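Ticket 3914
Objet : comparaison des pinces Mandness et Minhas sur le bras Ollari, perte de prise sur sol souple
Ouvert le : 2 octobre 2021
Statut : en attente d'un retour du support

Bonjour à toute l'équipe,

Merci encore pour votre réponse si rapide sur le contrôleur Tivavine, elle m'a bien aidé et le bras répond nettement mieux depuis la mise à jour. Je me permets de revenir vers vous avec une question un peu différente, et je vous prie d'avance d'excuser la longueur du message, j'aime autant vous donner tout le contexte d'un coup !

Nous comparons en ce moment deux pinces sur le même bras : la Mandness, montée depuis le printemps, et la Minhas, reçue en prêt. Sur parquet, tout va bien avec l'une comme avec l'autre. C'est au passage du tapis que les choses se compliquent. Avec la Minhas, le contrôleur signale un contact dès que le bout d'un doigt effleure les poils, et il arrête la descente bien trop tôt. Sur une série de 50 approches en bordure de tapis, j'ai eu 9 arrêts de ce genre, contre aucun avec la Mandness. 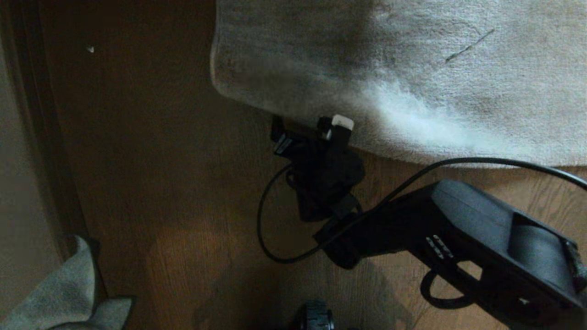

J'ai d'abord soupçonné le câble, parce qu'il fait une boucle assez généreuse du côté de la pince et que je me demandais s'il ne tirait pas un peu sur le poignet en fin de course. Je l'ai refixé plus court, puis plus long, sans voir de différence dans le journal. J'ai aussi refait la mise à zéro du capteur d'effort, bras levé, comme le demande votre notice, et remplacé le connecteur côté bras par celui de la Mandness.

Ce qui a changé quelque chose, en revanche, c'est le seuil de contact. En le relevant d'un cran, les arrêts disparaissent presque tous, mais la pince appuie alors franchement trop fort sur le parquet, et je n'ai pas très envie d'y laisser des marques (ni d'abîmer le matériel prêté, vous l'imaginez bien).

Mes questions, donc : est-il possible de définir un seuil différent selon la zone, ou faut-il passer par deux profils et basculer de l'un à l'autre ? Et le filtre d'entrée est-il réglé de la même façon pour les deux pinces par défaut ? Je n'ai rien trouvé là-dessus dans la documentation Ollari.

Je garde le montage tel quel en attendant votre avis, et je peux vous envoyer les journaux complets des deux séries si cela vous est utile. Le prêt de la Minhas court jusqu'en novembre, cela nous laisse le temps de refaire des essais.

Merci mille fois pour votre patience, et bien cordialement à tous.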